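September 23, 2021

Back from Wandasbridge and too full of chips to sleep, so I may as well write this up while I still remember the plot. The film club has started again! Proper chairs, proper screen, the big curtain that sticks halfway and has to be walked the rest of the way by hand. I hadn't sat in the dark with other people's coughing since before all of it, and I'd forgotten how much I like the bit when the lights go down and everyone does one last rustle.

The film was Yupanqui, which Afroza chose, and which I knew nothing about apart from the poster (man, hill, goat). I'd assumed subtitles and sadness. There were subtitles, and there was a fair bit of sadness, but it was also very funny for the first hour. It's about a retired football referee who goes back to his village to sell his mother's house and gets roped into refereeing a match between two halves of the same family who haven't spoken in years. The match is over a water tank. Or it's supposed to be over a water tank, and really it's about a wedding that didn't happen, and you only get that in dribs and drabs. 101 minutes, which is my ideal length for anything. Rafsan says a film should be two hours or you've been robbed, but Rafsan also stays for the credits and reads out the names of the caterers.

I cried at the whistle. I won't put down why in case I ever lend this diary to somebody who hasn't seen it (who would I lend my diary to?), but it's when the old man takes it out of the biscuit tin. Kumudini was next to me and she'd gone as well, I could hear her trying to open a packet of tissues without making a noise, which took about as long as the scene did.

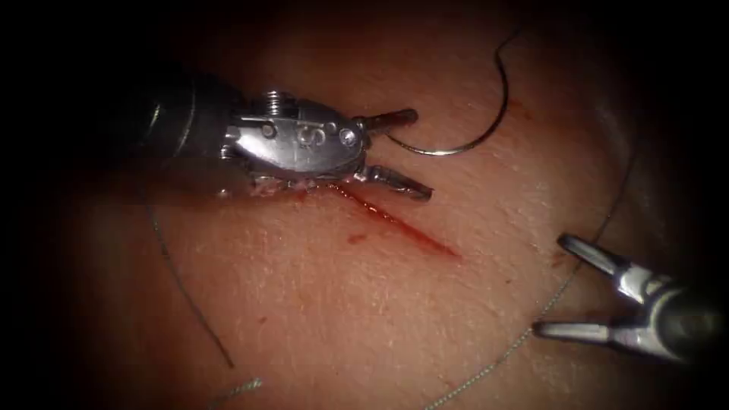
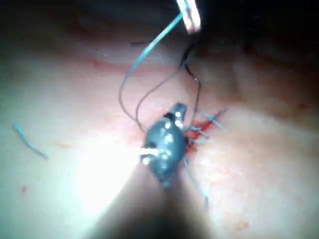
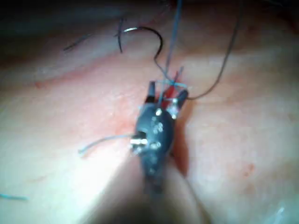
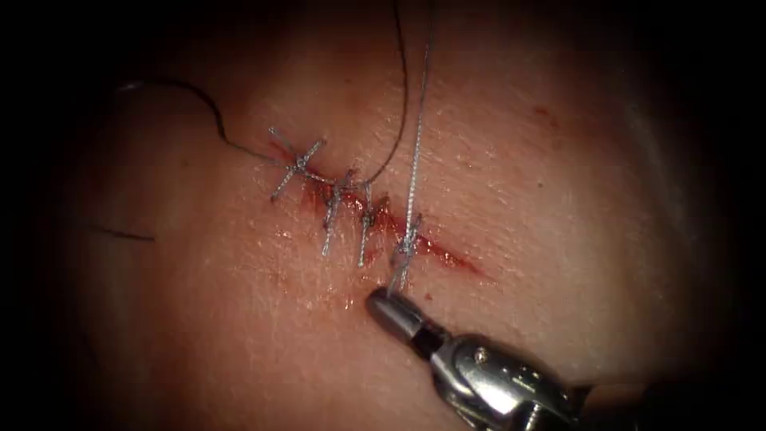
Afterwards we went across the road to the chip shop and had the argument. There's always an argument. Tonight's was whether the sister knew. I say she knew from the start, because of how she folds the letter and puts it under the bread, and why would you put it under the bread if you thought it was a gas bill? Afroza says the letter is nothing to do with it and I've invented a whole film of my own. Davina had her coat on to leave for the entire conversation and still talked more than any of us. Her position was that the goat was the only one behaving sensibly and that the ending was a cheat. I don't agree about the ending at all. I like it when they stop a minute before you're ready. She wanted to see the house sold, or not sold, and a bit of paper signed.

Then we got on to faith, somehow. There's the part where he goes into the chapel and doesn't pray, just moves the candles along so the new one will fit, and I thought that was the best thing in it. Kumudini thought so too. Rafsan hadn't noticed it because he was looking for his glove. He found the glove, it was in his hood.

We also did next season, sort of. Rajitha has been put in charge of the list and turned up with some 58 titles written on the back of a calendar, and there are only eight evenings, so that's going to be a bloodbath. He wants two musicals. Fine by me, I'd have eight. He also wants Nondness again, which we showed in April two years running before everything shut and which I have now sat through twice and slept through once, if that adds up. It's the one with the lighthouse and no talking. People who love it really love it, and they get this soft look and say you have to let it wash over you, and I do let it, and then I wake up and it's the interval.

My suggestion was Driviner. Silence round the table! Nobody had seen it apart from Davina, who said "is that the bus one", and yes, it is the bus one, and it's marvellous. It's a woman learning to drive a bus at sixty and the instructor who's frightened of bridges. I did the voice of the instructor for them and I think it put them off. Rajitha wrote it down, though, very small, in the corner by December.

What else. The sound was a bit muddy in the left-hand seats, so next time I'm sitting on the right and further back. The tea was dreadful and I had two cups. They've put the price up and I didn't mind until I saw that the biscuits aren't included any more. I met a nice couple in the queue who'd come on the bus without knowing what was showing, they just saw the lights on, and I hope they come back because they laughed in all the right places and she had a very good laugh, the sort that gets a whole row going.

Walked home the long way by the canal with Afroza, still on about the bread. She nearly had me at the lock and then I remembered the look the sister gives him at half time, when she hands over the orange, and I said so, and she went quiet all the way to the postbox. Then she said "it's only an orange". I want to see it again just for the orange. Must ask Rajitha whether we have to send the disc straight back or if it could stop at my house for a night or two on the way.

Phone Mum about the casserole dish tomorrow. Glasses are in the other coat.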